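Open day at Skudirmont — small cabinets, big fun

October is open day season around here, and Skudirmont was the one I'd circled. They fit out small homes: entryways, spare corners, the bit of wall behind a door that you've given up on. I got there at ten on Saturday with a coffee in one hand and a tape measure in my coat pocket, and I stayed until they were stacking the chairs.

Olanrewaju Ugwu took our group around. He started in the workshop, where he let us open and close hinges from the scrap bin (more fun than it sounds!), and he told us the catalog now runs to 2401 parts if you count every peg and bracket. Then we went through to the rooms, which are set up the way people live, with real stuff to put away.

The shoe corner

I have a shoe problem, so I could have spent the whole visit right here. The cabinet is a low one, two tiers, and both doors swing wide so you can get at the whole shelf at once. 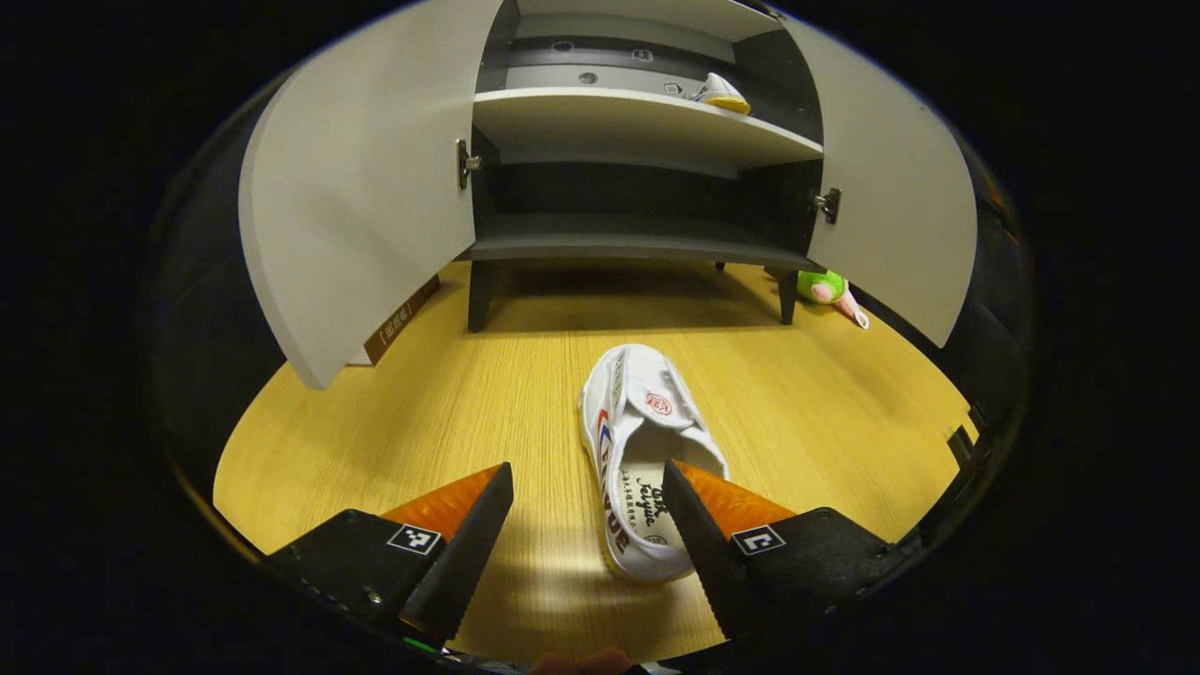 What I liked most was how much it felt like my own hallway at home. I always want to shove shoes in toe first and shut the door on them, and Olanrewaju says most visitors do the same. His advice was to keep the pairs you wear every day on the middle shelf and let the rest go down below. He also thinks you should be able to put a pair away with one hand, and he had us all try it. I was slow! A boy of maybe six beat me easily and was very gracious about it.

The gray board at the bottom got a few questions too. One woman wanted to know about grit, and the answer was a damp cloth and not much else. I've written that down and taped it inside my own closet door.

The table room

Next came the part I hadn't read about in the flyer. It's a tidying table, with a pale wood top, a few books piled flat, a green and pink plush toy lying on its side, and a tall off-white cabinet standing right there on the tabletop. The idea is to find a home for everything before you buy a single box. The long black handle on the left door is lovely, by the way — I'd happily have handles like that all over my kitchen.

We argued for ages about whether books should go in flat or upright. I'm for upright. The toy caused even more trouble, and I think we'd have been there until dinner if the next group hadn't turned up. 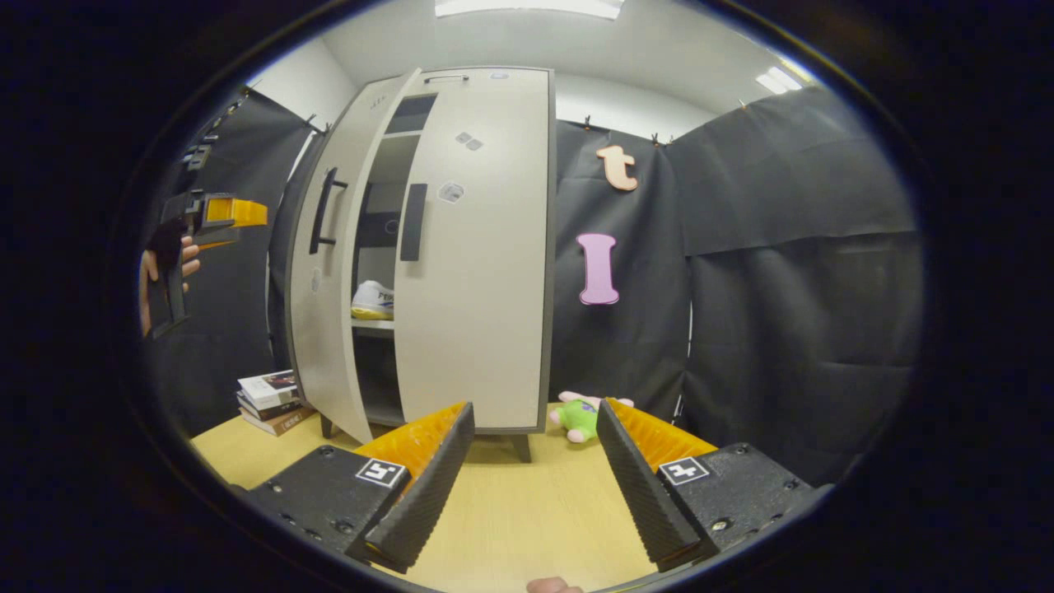
Getting there and what to bring

The bus stops across the road, and parking is behind the building, with almost 100 spaces. Go before eleven if you want room to try the doors yourself. Bring the measurements of your worst corner, because Olanrewaju will sketch something for you on the spot if he has a minute. Mine is on the fridge now, and I'm clearing out the hallway next weekend.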